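Tea and Second Drafts: A Talk With the Author of the Griline Novels

She has the kettle on before I've got my boots off, and we are well into our second cup before either of us remembers that this is supposed to be an interview. The author of the Griline books doesn't like her real name in print, and she signs her novels simply as Ilto, so Ilto is what I'll call her. Her newest, The Lallano Letters, came out in May, and readers of slow, sweet, small-town romance have been passing it around ever since (my own copy has been to three houses and back).

The story follows a widowed piano tuner who starts answering letters meant for the previous tenant of her flat. I asked where that came from, and she laughed for quite a while.

"I got someone else's mail for years," she said. "Mostly gas bills, I'm sorry to say. But there was one postcard, and I never did find out who it was for, and I suppose I've been making up the rest of it ever since."

The first version was finished in one long winter and came to 143 pages. She put it in a drawer for 2 years. When she took it out again she kept the town, the piano and the first letter, and let nearly everything else go, including a brother she still misses.

"He was very funny, but he kept walking into rooms and stopping people from kissing," she told me. "You can't have that in a romance, or not every chapter!"

We talked about the ending, of course. I won't spoil it, but I will say that I wanted one more chapter and told her so, and she took it very kindly.

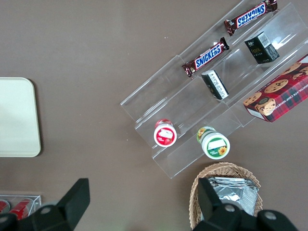
One reader, writing to her after finishing the book in a single weekend, said the ending was just right as it stood, and that she'd have felt cheated if the last letter had been opened on the page. Ilto has kept that note inside her own copy.

"I go back and forth on it myself," she admitted. "Some mornings I'd open the envelope. Then I have my breakfast and I wouldn't."

The next Griline novel is under way, and it belongs to Ishida, the quiet ferry pilot who turned up for a few pages in this one and, to my mind, walked off with them. She writes in the mornings, in pencil, and types it all up after supper with the radio going. There's no title yet, and she wouldn't be drawn on whether the piano tuner comes back, though she did top up my cup and ask, rather hopefully, whether I'd like her to.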